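Reading time: 4 minutes

How a Robot Arm Puts Things Away

A robot arm is a chain of stiff parts joined by motors. Each motor turns one joint. At the end of the chain is a gripper, a tool that opens and closes. The arms in the Junthorpe shared workshop each have a gripper with two black fingers. The members' current build is a sorting job: move small packets of food and drink around on a table, and put them in the right container.

A person does this without much thought. A robot needs the job split into steps. Find a packet. Move above it. Lower the gripper. Close the fingers. Lift. Move to the container. Open the fingers. The members call this list the Covero routine, after the notebook it was first written in.

Finding the packet is the job of the cameras. A camera near the gripper gets a close view, but that view moves whenever the arm moves. If the arm is quick, everything in it smears into streaks. 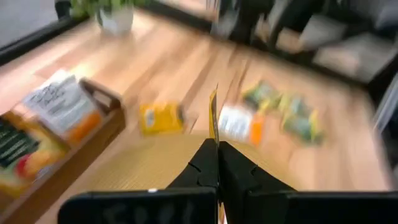 The members solve part of this with a pause. The arm stops for 600 milliseconds before the program looks for an edge to grab. A millisecond is one thousandth of a second, so the wait is a little over half a second. A second camera stays in one place and watches the whole table. It cannot see small details as well, but its view holds still.

Next comes the grip. A soft packet bends when it is squeezed. Too little force and it slips out. Too much and the contents get crushed. The gripper motor is set with a number from 0 to 100. For tea bags in paper wrappers the members use 40. For a stiff little box they use 70.

Two arms can share one table, but they must not try to be in the same place at the same time. The program draws an invisible wall between them. An arm that wants to cross has to wait until the other has backed away -- even if it is holding something. 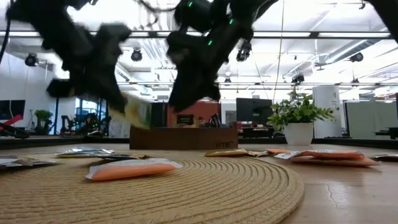

Zodwa Rampersad would rather see the wall move from side to side as the work shifts, and has written to the build log that a fixed wall wastes time when all the packets are on one half. The log's answer was that a moving wall is harder to test. It is on the list for December.

Letting go is a step of its own. To stand a packet upright in a box, the gripper has to come down with its fingers pointing at the floor, stop above the gap, and lower slowly. The last part of the trip runs at 10 percent of full speed.

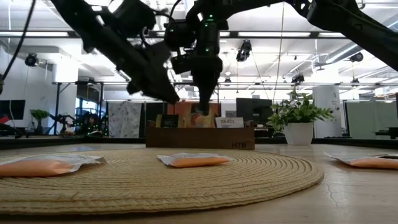

Could the arm just drop it from higher up? One younger reader of the build log asked this, and added that dropping would be faster. It would. A dropped packet may also land flat across the others, and then the next one has nowhere to go.

You can try the routine at home with kitchen tongs, a few tea bags and a bowl. Have a friend read out the steps one at a time. Do only what the step says, and write down any step that was missing.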